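数据说明：Ollwood 柜门操作示范集（仿真部分）

维护单位：Cemley 操作学习组
联系人：Krystyna Kalinowski
数据整理：Kilian Trummer
审核：Renata Laskowska
当前状态：内部发布，十月更新

一、概述

Ollwood 是一套面向模仿学习的仿真示范数据，任务范围限定为柜类家具的开启与关闭。本说明适用于其中的仿真部分，实机部分另行成文，字段命名与此处保持一致，但坐标约定不同，混用前请务必阅读第四节。

仿真部分共收录 2000 条示范轨迹，其中 1610 条通过审核并进入训练子集，其余保留在待查目录中，不建议直接用于训练。待查轨迹没有删除，是考虑到部分使用者希望研究失败样本；此类轨迹的元数据中 review 字段取值为 hold。

二、任务定义

每条轨迹从夹爪离开初始位姿开始，到柜门达到目标角度且夹爪松开拉手为止。超过时限仍未完成的，记为未完成，不截断、不补帧。任务指令为一句自然语言，中英文各一份，由 Dariusz Sikora 统一校订。指令中只出现动作和对象，例如“握住圆形拉手，把柜门拉开”，不写方向性提示，也不写力度。

拉手按几何形状分为球形、条形和环形。球形拉手的抓取最容易出现边界判定问题：夹爪从两侧合拢，手指在视觉上已贴近球面时，物理引擎未必已经报告接触。因此标注中将“接近”“接触”“握持”分列为独立阶段，阶段切换以接触力读数为准，不以图像观感为准。

三、采集方式

示范由操作员通过遥操作设备完成，仿真器为 Vonton 提供的内部版本。操作员在正式采集前须完成 40 条练习轨迹，练习轨迹不入库。每名操作员的轨迹均带有匿名编号，便于使用者按操作员划分训练集与验证集。我们建议采用这种划分方式；按轨迹随机划分会使同一操作员的习惯同时出现在两侧，验证结果偏高。

视角包括固定的场景相机与夹爪端相机。夹爪端视角随末端运动，手指始终位于画面下部，拉手在抓取阶段会占去两指之间的大部分空间，柜体木纹和地面则构成主要背景。训练时若对该视角做随机裁剪，请保留下半部分，否则手指与拉手的相对位置信息会丢失。
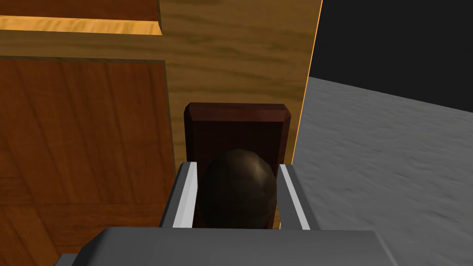
Remigiusz Pawłowska 在内部评审中提出，球形拉手的表面是低面数网格，法线不连续，策略有可能学到棱面上的明暗变化，而没有学到球体本身的位置；他建议在下一版中同时提供平滑网格，并把两种网格的轨迹分开计数。他还询问，接触阶段的标签是否由两指共同决定，若只有单侧手指受力，应归入哪一类。

关于网格，维护组采纳该建议，平滑网格已列入下一版计划。现版本的 mesh_variant 字段已经预留，当前全部取值为 coarse。关于接触标签，规则如下：任一手指与拉手之间的接触力超过阈值即进入“接触”；两指同时超过阈值，并在其后连续若干仿真步内保持，方可进入“握持”。阈值与步数写在配置文件中，使用者可以自行修改后重新生成标签，无须重新渲染图像。单侧受力而随后滑脱的轨迹，阶段序列中会出现由“接触”退回“接近”的记录，这属于正常情况，读取程序不应假定阶段只增不减。

四、数据格式

每条轨迹为一个独立目录，包含图像序列、状态文件、动作文件和元数据文件。

图像：逐帧存放，文件名为六位帧号，从零起编。
状态：关节角、末端位姿、夹爪开度、柜门铰链角，以及两指各自的接触力。
动作：末端位姿增量与夹爪指令。夹爪指令为连续值，零为全闭，一为全开。
元数据：任务指令、拉手类型、柜体材质编号、光照种子、操作员编号、审核结果。

仿真部分的位姿以柜体底面中心为原点，实机部分以机械臂基座为原点。两者之间的转换脚本位于 tools 目录，转换后请抽查铰链角与末端轨迹是否吻合。

五、审核规则

每条轨迹由 2 名审核员独立查看，意见不一致时由 Renata Laskowska 裁定。出现下列情形之一即转入待查：

夹爪与柜体或拉手底座发生穿模；
柜门在未形成握持时移动；
图像帧数与状态记录数不一致；
任务指令与拉手类型不符。

仅动作迟缓或中途停顿的轨迹不作退回处理。此类停顿在训练中可能导致策略滞留，使用者可按末端速度自行过滤，示例脚本见 Guthrie 仓库的 filters 目录。

六、已知局限

柜体材质以木纹为主，缺少金属与玻璃表面。背景较为单一，多数场景除地面外没有其他陈设，直接迁移到实机时预计会出现明显的视觉差异，请配合实机部分或背景随机化使用。拉手安装位置集中于门板边缘附近，对中置拉手的覆盖不足。仿真中的摩擦系数为固定值，不反映表面磨损或污渍。

本数据不适合用于评估力控性能。接触力读数来自物理引擎，仅供阶段划分之用，未与实机传感器标定。

七、使用与反馈

本数据限 Cemley 内部及签署协议的合作单位使用，不得单独转发图像序列。在报告中引用时，请注明“Ollwood 仿真部分”及所用子集，并说明是否包含待查轨迹。

发现标签错误，请将轨迹编号、帧号范围和问题描述提交至 Guthrie 仓库的问题列表，由 Kilian Trummer 登记。修正随下一次更新一并发布，已发布版本的文件内容不作改动。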